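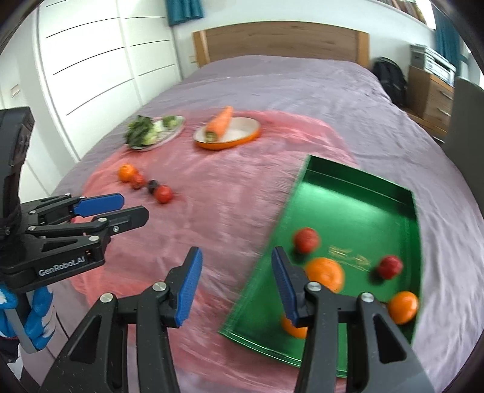 1 min read

Saturday, May 2, 2020

Cudulham Music Circle held its April meeting by phone and laptop, a first for the group. Speaker was Stamatia Chrysikopoulos, on the Czech parlor song and the people who played it at home. 996 on the membership books over the years, she said, and never once a talk on the subject. High time.

She began with the Kratochvíl songbook, a set of 12 short pieces for voice and piano, and played five of them through. Sound dropped out twice in the second one so she went back and did it again. Most of the songs are in three-four time and sit low, easy for an untrained voice. The last, a lullaby, has a left hand part that crosses over the right and got the most questions afterward.

Čestmír Matoušek read the words in Czech and then in his own English version. He has been working on the translations since the winter and hopes to have all of them finished by fall. A couple of the verses dont rhyme yet.

Questions ran long. One member asked about tuning, another whether the pieces were ever scored for strings. (Two were, but the parts are lost.)

Next month's talk is on barrel organs, same arrangement, 8 p.m. start. Log-in details go out by email the day before. Subscriptions for the year are still due and can be mailed in. The summer concert is off; a new date will be anounced when the hall reopens.

Comments

marge_t: Lovely evening, the lullaby was my favorite. Is the sheet music for sale anywhere?

Oldtenor: could not get the sound to work till halfway. Will it be repeated?

D. in Cudulham: Which two had string parts? Missed that bit.

This site uses cookies. By continuing to browse you accept our use of them.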